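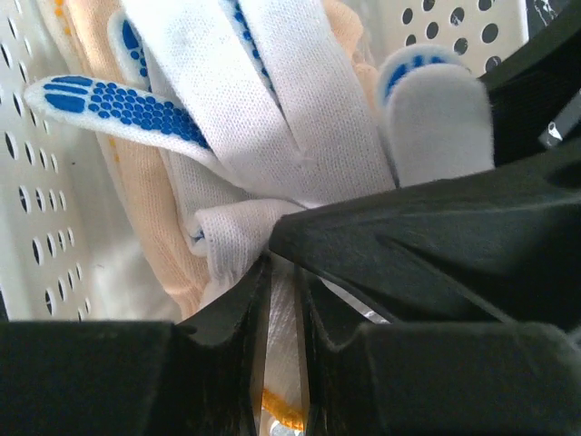
Arbeitshandschuhe in der gelochten Kiste, aus Sicht der Handgelenkkamera.

"Der Handschuh ist der natürliche Feind des Greifers"

Aileen Saludo bringt Robotern bei, in Kisten zu langen. Das Beibringen besteht vor allem aus Vormachen, und das Vormachen besteht vor allem aus Wiederholen. Ein Besuch bei Cesden.

Wer Aileen Saludo bei der Arbeit stören will, muss warten, bis sie beide Hände frei hat. Sie hält einen Handgriff, der mit dem Arm auf dem Tisch verbunden ist, und was sie mit dem Griff tut, tut der Arm auch. In der anderen Hand hat sie eine Fernbedienung mit zwei Tasten: eine für "behalten", eine für "verwerfen". Die zweite, sagt sie, sei schon einmal ausgetauscht worden.

Cesden sammelt Beispiele. So steht es auch auf dem Schild neben der Tür, was bei Lieferanten gelegentlich zu Rückfragen führt. Gemeint sind Vorführungen einzelner Handgriffe, aufgezeichnet mit allem, was der Arm dabei sieht und tut, damit ein lernendes System später etwas hat, woran es sich halten kann. In diesem Frühjahr sind Textilien dran, und seit Mai Handschuhe. Der Auftrag heißt intern Surkomura. Was das Wort bedeutet, weiß Saludo nicht, und der Kunde hat es auf Nachfrage auch nicht gewusst.

"Angefangen haben wir mit Bechern", sagt sie. "Becher sind höflich. Ein Becher steht da und ist ein Becher. Wenn du ihn anfasst, ist er danach immer noch ein Becher, nur woanders." Und der Handschuh? "Der ist nach jedem Anfassen etwas anderes. Ein Lappen mit fünf Meinungen."

An diesem Vormittag geht es um Strickhandschuhe, weiße mit blauen Noppen und cremefarbene. Sie liegen als Bündel in einer weißen Kunststoffkiste mit Löchern in den Wänden, die Finger zeigen in verschiedene Richtungen. Saludo führt den Greifer hinein, wartet einen Augenblick, drückt zu. Auf dem Monitor sieht man, was die kleine Kamera am Handgelenk sieht, also sehr viel schwarzen Greifer und sehr nahe Noppen.

Warum nicht einfach eine Kamera von der Decke? Die gebe es auch, sagt Saludo, die zeige dem System, wo die Kiste stehe. "Aber in dem Moment, in dem es interessant wird, sieht die von oben einen Arm. Genau davor sitzt der Arm ja. Die am Handgelenk ist beim Zugreifen dabei. Dafür hat sie sonst keine Ahnung, wo sie ist. Die beiden ergänzen sich wie ein altes Ehepaar."

Die Vorgabe für eine Vorführung passt auf ein Blatt, das an der Tischkante klebt. Hineingreifen, etwas fassen, anheben, ablegen, zurück. Fünfzehn Sekunden sollen es höchstens sein. Wer länger braucht, hat meistens nachgedacht, und Nachdenken ist in den Daten unerwünscht. "Das System sieht nicht, dass ich nachdenke", sagt Saludo. "Es sieht, dass ich über der Kiste stehe und nichts tue. Und dann lernt es, über der Kiste zu stehen und nichts zu tun. Das können wir auch ohne Strom."

Sie hat das erlebt. Ein früheres Modell hatte sich angewöhnt, vor jedem Griff kurz nach links zu zucken. Man suchte den Fehler in der Steuerung, dann in der Kalibrierung, dann beim Lieferanten der Motoren. Gefunden wurde er bei Colm McGrath, der die Vorführungen in der Spätschicht macht und beim Loslegen nach links zu seinem Kaffee schaut. Die Hand ging mit.

McGrath, der zwei Tische weiter sitzt und zugehört hat, möchte das ergänzt wissen. "Der Arm hat mich sehr genau nachgemacht. Rein technisch war das ein Erfolg." Der Kaffee steht inzwischen rechts. Man beobachte das.

Über die Frage, was als gutes Beispiel gilt, wird bei Cesden länger gestritten, als ein Außenstehender für möglich hält. Darf man zwei Handschuhe auf einmal nehmen? Saludo sagt ja, wenn die Aufgabe lautet, die Kiste zu leeren. McGrath sagt nein, wenn später jemand Paare daraus machen soll. Der Kunde hat geantwortet, man möge beides liefern und ordentlich beschriften. Seitdem gibt es im Beschriftungsprogramm, das Godero heißt und nach Saludos Einschätzung von jemandem entworfen wurde, der Mäuse hasst, ein Feld mit dem Titel "Mitnahme unbeabsichtigt".

Auch Fehlgriffe werden inzwischen aufgehoben, jedenfalls die brauchbaren. "Früher haben wir nur Gelungenes abgeliefert", sagt Saludo. "Dann hat das System danebengegriffen und war völlig ratlos, weil in seiner Welt noch nie jemand danebengegriffen hatte." Sie greift jetzt mit Absicht auch einmal schlecht und rettet es dann. Das sei schwerer, als es klinge. Absichtliches Ungeschick sehe gespielt aus, und ob das einem Netz auffalle, darüber gebe es im Haus zwei Schulen.

Zwischen den Durchgängen wird die Kiste umgerührt. Dafür gibt es eine Anweisung, verfasst von der Projektleiterin Grímsdóttir, die das Wort "umrühren" nicht mag und "Neuanordnung des Inhalts" schreibt. Zu ordentlich darf es nicht werden, zu wüst auch nicht. Saludo kippt, schüttelt, schiebt mit der Hand nach. Menschen, sagt sie, seien schlechte Zufallsgeneratoren. Sie selbst lege die Finger gern nach oben, McGrath die Bündchen, und irgendwer sortiere heimlich nach Farbe.

Auf dem Zettel neben dem Monitor steht die Zahl 43. So viele behaltene Vorführungen hatte sie, bevor der Besuch kam. Ob das viel sei? "Für mich ja. Für das System ist das ein Räuspern."

Ob sie sich beim Lernen des Geräts manchmal überflüssig mache? Die Frage kommt offenbar häufiger, sie beantwortet sie, ohne den Griff loszulassen. "Fragen Sie mich, wenn er einen Handschuh umstülpen kann. Einen linken, auf rechts. Ich kriege das zu Hause auch nicht immer hin."

Dann drückt sie "verwerfen". Sie hatte beim Reden über der Kiste gestanden.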